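Repair cafes and the bin count

Last updated: Tuesday, 4:15 p.m.

Sterwood's monthly repair cafe says it has kept 1,629 items out of the landfill. The figure is on the flyer, on the banner and in the grant application to Gestance, which put up another 200 dollars for glue and fuses. I like the cafe. I have had a lamp fixed there. I still don't believe the number.

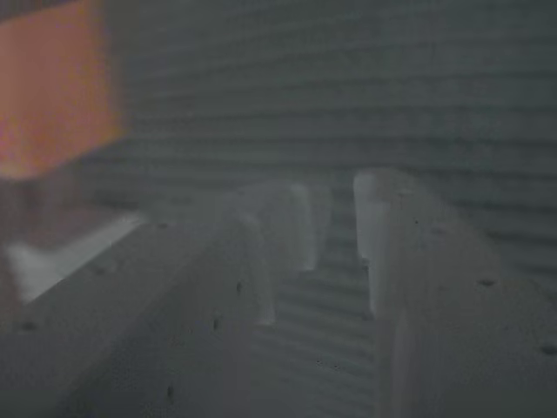
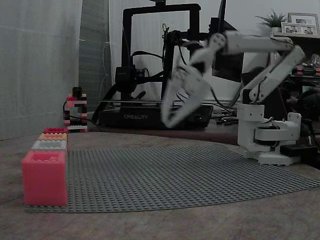 An item gets counted when it comes through the door. A toaster that leaves with the same dead element it arrived with is one item. If it comes back in December for a second try, it is two. And a good share of what people bring was never headed for the trash. My lamp had been in a closet for years and would have stayed there.

The Trajkovski report, which everyone at these things seems to quote, followed up on 240 repairs and called them a success if they were working when the owner went home. I would like to know how they were doing six months later — the report doesn't ask.

One reader in Bridamwood wrote back after last month's issue to say that the count was never the point, that her group stopped keeping one and attendance stayed the same, and that the only people who ever missed it were the ones filling out funding forms.

Fair enough, but then take it off the banner. Or call people up after half a year and print whatever they say, even if it is a much smaller number. I'd give money to a cafe that did that.

14 shares so far would be nice. We have 2.

2 shares | 0 comments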